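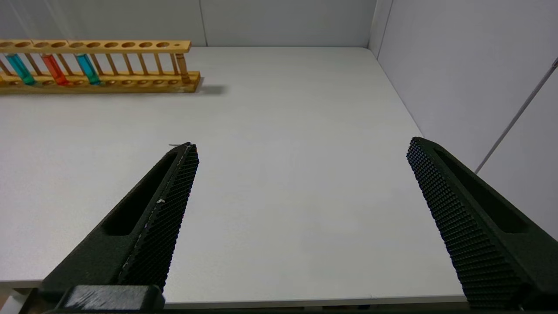
Small Things That Want to Stand Up: Tips for Using a Wooden Test Tube Rack Around the House

I came to wooden racks by way of a junk shop in Drulville, where I paid 75 cents for one with a split base and carried it home feeling like I'd robbed the place. It lived on the kitchen windowsill for years holding flower stems, and I've been finding new jobs for its cousins ever since. If you've inherited one, or picked one up at a school clear-out, I hope some of these notes will save you a little fuss.

Choosing one

Look at the base before you look at anything else. The good ones have shallow round dips cut into the bottom board, one below each hole, so that whatever you stand in there stays put at the foot as well as the neck. Without the dips your tubes will skate about every time somebody closes a drawer. Then take hold of the top rail and give it a gentle twist. A bit of give is fine, and glue will cure it, but if the uprights turn freely in their sockets you'll be taking the whole thing apart sooner or later (I rather enjoy that, but not everybody does).

Bring a tube along with you, or a pen, or whatever you mean to keep in it. I once came home from Iltisitz with a lovely long rack and not one thing in the house that fit the holes.

Where to put it

Mine do best on a white table or counter pushed into a corner, with the rack at the back against the wall and the whole front of the table left clear for working. Pale wood looks very pretty against white, and a dropped seed or bead shows up right away. I leave a finger's width between the rack and the wall so I can get a cloth behind it. Keep it away from the stove and off the top of the radiator, where the wood dries out and the joints begin to creak.

What to keep in it

Saved seed is my favorite. Tomato and pepper seed should be good and dry before it goes in a tube, so I leave mine on a saucer for 5 days and then give it one more for luck. Write the name on a strip of masking tape and run it up the tube lengthwise, so you can read it without lifting anything out.

Whole spices do nicely too, the ones you use a pinch at a time: cloves, cardamom, mustard seed. Buy stoppers that fit snugly, and don't fill to the very top or you'll send peppercorns across the room every time you pull the cork. I speak from experience -- I was still finding them at Christmas.

In the sewing corner, stand your fine crochet hooks and knitting needles in the holes with no tubes at all. Bobbins will stack inside a wide tube if you have patience. Paintbrushes can go in bristles up, but only once they've dried lying flat, otherwise the water runs down into the handle and loosens the paint.

And of course flowers. A single stem in each tube, all down the length of the table, makes more of a show than a big bunch, and costs you next to nothing in April when the grape hyacinths are up. Change the water every morning. There's so little of it in there that it turns quickly.

Cleaning and mending

Never soak a wooden rack, and please don't put it in the dishwasher. Wipe it with a cloth wrung out in warm water with a drop of dish soap, then go over it again with plain water and stand it on its end to dry. For the holes, a bottle brush is the right size more often than you'd think. For the little dips in the base, wrap the cloth around the end of a wooden spoon and turn it.

Rings left by wet tubes will usually come away with very fine sandpaper, always going along the grain. Afterward rub in a thin coat of mineral oil, leave it overnight, and buff off what hasn't sunk in. I use the Rawat board oil because the bottle doesn't dribble, but any oil sold for cutting boards will do the job.

A loose dowel wants a dab of wood glue worked into the socket with a toothpick. Set the rail back down, check that it's level from both ends, and tie it all up with string or a couple of fat rubber bands until the next day. Wipe off the squeeze-out while it's wet -- dried glue won't take oil and you'll have a pale patch there forever.

If a dowel has snapped altogether, measure it across before you go to the store and take the broken piece with you. Flolgate sells plain ones by the length, and the fellow at the saw there will cut them for you if you go on a Friday, when it's quiet.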